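Ticket 1509: Drorndale press kit, lid will not close
Status: open, again
Product: Rurnadik magnetic-flap mailer, printed by Jernov

Problem
We ordered 700 press kits for the Drorndale season launch. The first 200 arrived in September. The lids shut nicely when the box is empty. Add the booklet, the scented card and the plush, and the flap rises like it has something to say.
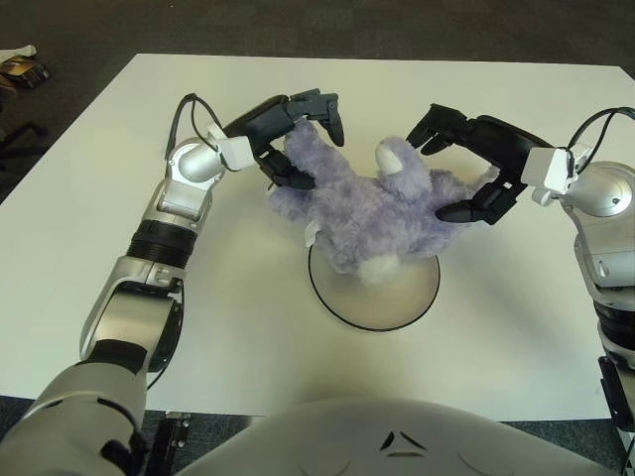 Tried so far
1. Turned the booklet face down. No change, though the client now prefers it that way.
2. Swapped the foam tray for the thinner one. Lid closes, booklet slides under the tray and is never seen again.
3. Asked Jernov for stronger magnets. Lid closes. Opening it takes two people and tears the foil.
4. Checked the dieline. Inside depth on our file matches the approved sample. The approved sample was made before the client added the plush.

Reply from Jernov, 4:40 p.m.
A deeper base is possible. New cutting die is $1,725, artwork has to be re-wrapped, and the foil border moves. Please confirm which Onyshchenko logo is current, as we have three.

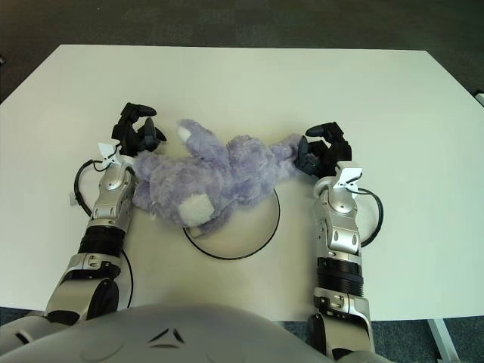

Lilac plush, lying flat.

Our note
Logo is the one without the swoosh. Client has asked whether the plush could be "a bit less tall." Passed along without comment. Holding the other 500 until the deeper sample gets here. Do not close this ticket; it was closed twice already and the lids were not.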